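Jivcombe Tabletop Manipulation Challenge

The Jivcombe Tabletop Manipulation Challenge, usually shortened to the Jivcombe Challenge or JTMC, is a student robotics competition in which teams program a fixed arm to pick up, sort and place household objects on a cloth-covered table. It is open to secondary school and first-year college teams, and its final is held each January at Hinton.

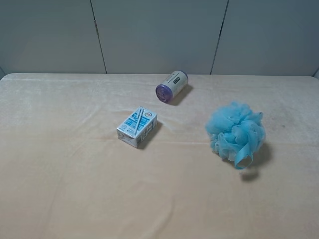
Overview

Teams do not build their own arms. All entries run on the Degefa, a six-joint tabletop arm with a two-finger parallel gripper, and differ in software, in the shape of the fingertips and in the choice of grasping strategy. The task is the same for every team in a season. Objects are laid on the table by a judge, the team's program is started, and the arm must move each object to its assigned zone without human help.

The competition is run by the Jivcombe Robotics Association, a body made up of teachers from the participating schools. Its rules are published before the start of the fall term and may be amended once, in the week after the practice round.

History

The Challenge grew out of a class project at Koldale, where Thomas Sartori taught an elective in automatic control. Students in the elective had been given wooden blocks to stack. Sartori replaced the blocks with items brought from home after noticing that most programs relied on the blocks having flat, parallel sides. The first set included a sponge, a toothbrush case and a bag of rice. Only one program from that class completed the exercise, and it did so by pushing the sponge into its zone instead of lifting it.

Magdolna Hegedűs, then teaching at a neighboring school, proposed a joint session between the two classes. It was held on a Wednesday afternoon in the Koldale workshop with four teams. The scoring sheet written for that session, with its separate columns for grasp, transfer and release, is still the basis of the current one.

The name Jivcombe was adopted when the event moved out of the schools and into a shared hall. The final moved again to Hinton in the sixth season, and the name was kept.

Work surface

The table is covered with a single piece of pale, soft-napped cloth. A cloth surface was chosen over a bare one for two reasons given in the rules: it limits rolling, and it prevents teams from sliding objects into place as an easy substitute for grasping. Small wrinkles are allowed. Teams are told to expect them and may not smooth the cloth once a run has been called.

Lighting is from overhead. The shadows it produces are a known source of error in programs that find objects by brightness alone, as a dark shadow against a light cloth can be segmented as part of the object. The resulting grasp point is shifted to one side. The rules set no limit on shadow, and several seasons have been decided by how teams dealt with it.

Marks and discoloration on the cloth are not grounds for a rerun.

Object sets

Each season uses a published training set and a smaller final set. Objects in the final set belong to the same classes as the training objects but may differ in size, color and printing. The classes are as follows.

Box class. Drink cartons and similar small rectangular packages. Cartons are used with the straw still attached in its sleeve. The straw changes the outline of the face it lies across, and fingertips that close over it may meet the carton at an angle. The usual approach is to find the two long side faces and grasp across the shorter dimension.

Cylinder class. Tubes and bottles, laid on their sides. The axis may point in any direction, including diagonally to the table edge. Programs must estimate the axis before closing the gripper. A grasp made at a wrong angle tends to turn the cylinder or roll it out of the fingers. Translucent caps are permitted and are often missed by color-based detection, which shortens the measured length and moves the estimated center away from the cap.

Soft class. Sponges, folded cloths and mesh bath loofahs. The loofah is regarded as the hardest item in regular use. It has no fixed outline, its netting compresses before the gripper registers contact, and its hanging cord can be dragged through a neighboring zone during transfer. Contact with a neighboring zone is a fault even if the object is later released in the correct place.

A standard layout contains one object from each class, spaced so that the open gripper can reach each of them without touching another. Crowded layouts are used only in the advanced division.

Format

The season has three stages.

Practice round. Teams run their programs at their own school and submit log files. No ranking is made.

Qualifying round. Each team is given five layouts from the training set. The best three results count.

Final. Each team is given three layouts from the final set, which it has not seen. Teams wait outside the hall until called. They have ten minutes to calibrate the camera and arm, with the table clear of objects, and may not change their code after the layout has been placed.

A run ends when the program reports completion, when the time limit of 900 seconds is reached, or when a judge stops the arm for safety.

Scoring

A perfect layout is worth 50 points for each object. Of these, 20 are given for a stable grasp, 20 for transfer without dropping or dragging, and 10 for release with the object fully inside its zone. A dropped object may be attempted again, with the grasp points halved. Damage to an object, such as a crushed carton, cancels all points for that object.

Ties are broken by total run time. In the eighth season two teams finished the final on equal points, and the Koldale team placed first with a total of 1,527 seconds over three layouts.

Training data

Teams are allowed to use learned models, provided the training images were collected by the team or taken from the shared collection kept by the Association. The shared collection holds 3,219 labeled images of training objects on the standard cloth. Labels give the object class, an outline and a suggested grasp line. Outlines for the soft class were redrawn after Hegedűs found that different schools had been inconsistent in including the cord of the loofah. Cords are now outlined as a separate part.

Models trained on outside images are not accepted in the standard division. They are accepted in the advanced division if the source is declared in the team report.

Team report

Every team submits a written report before the final. It must describe the detection method, the grasp planner, the fingertip design and at least one failure found during testing. The report is not scored, but a team that does not submit one cannot be ranked. Reports from past seasons are kept at Hinton and can be read on request.

See also

Degefa (robot arm)
Koldale elective in automatic control
Parallel gripper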